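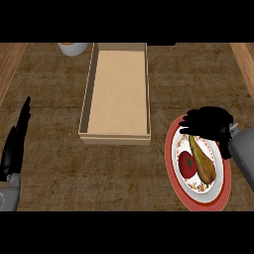 Render, table and open box, from above.

Feb 3, 2020

Ball wear test, indoor courts at Warcombe. Second week on the Akyol balls, first week on the Olow ones.

The Akyol sheet says the pressure holds for 30 hours of club play. I doubt it. After 20 hours on the coaching courts, the rebound was already down at the low end of what I would hand to a paying member. The beginners didn't complain, but beginners don't complain about balls. Two of the better juniors did, without being asked, and I trust that more than the sheet.

Olow: felt fluffs up early and then settles. Rebound flatter from the start, so less to lose. Too soon to say more. The sales rep's graph has no units on the vertical axis. Asked for the numbers behind it, got the same graph again in color.

Rudodico counter on the ball machine reads 1,417 feeds since reset. I don't believe that either. We ran it in blocks of 200 and wrote each block down, and 1,417 doesn't come out of whole blocks. Either somebody used it between sessions – likely, the key hangs on an open hook – or it counts jams as feeds. Next time: jam it on purpose with the counter at zero and see what it does.

Drop rig: the tape measure had slipped down the post again. Screwed it on this time. Readings from before the screw are marked with a T in the log and I would leave them out of any average. Floor by the east door is colder than the rest of the hall, so keep balls in the office overnight before testing. Last September's set wasn't kept that way and I now think half of what we said about it was temperature.

The string people want us to add their sample reels to the same test. No. One thing at a time, and we have no decent way to measure string feel except asking players, who mostly report the price.

To do
- reset counter, take the key off the hook
- new felt pen, the old one rubs off the balls
- 20 more hours on Olow, same courts, same groups
- ask Akyol what they mean by club play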